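Coffee bags, lids and the odd sachet: our mail-in box is back
28 Jul 2020

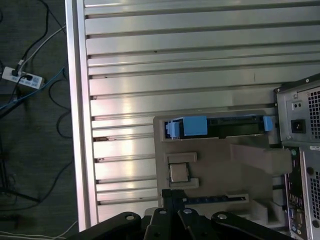
Plenty of you have been asking when the coffee bag collection would start up again, and I'm very happy to say the answer is now! We had to stop taking bags in May when the old box filled up faster than we could post it (a lovely problem to have, but my hallway was starting to smell like a café), and it has taken a while to sort out a new arrangement with Drerkanura, who handle the soft plastics and foil for us.

Any brand of bag is fine — beans, ground or instant refills — as long as it's empty and shaken out over the compost or the garden first. You don't need to wash them. Please do snip off the little wire ties and pop those in your own metals tin at home, and squash the bags flat so we can fit more in. Capsules still can't go in, sorry, though the Qian Street shop takes the aluminium ones.

The new box is at the Ballen library, just inside the side door, and we'll post it off every 2 months. Last time round you brought in 2,145 bags from 664 households, which earned us enough points for 12 native seedlings along the creek path. I walked past them with the dog the other morning and they're looking very healthy, even the one that got trodden on. If you've been stashing bags in the laundry all this time, bless you, and bring them along whenever you're passing.

Share this
7 shares | 3 comments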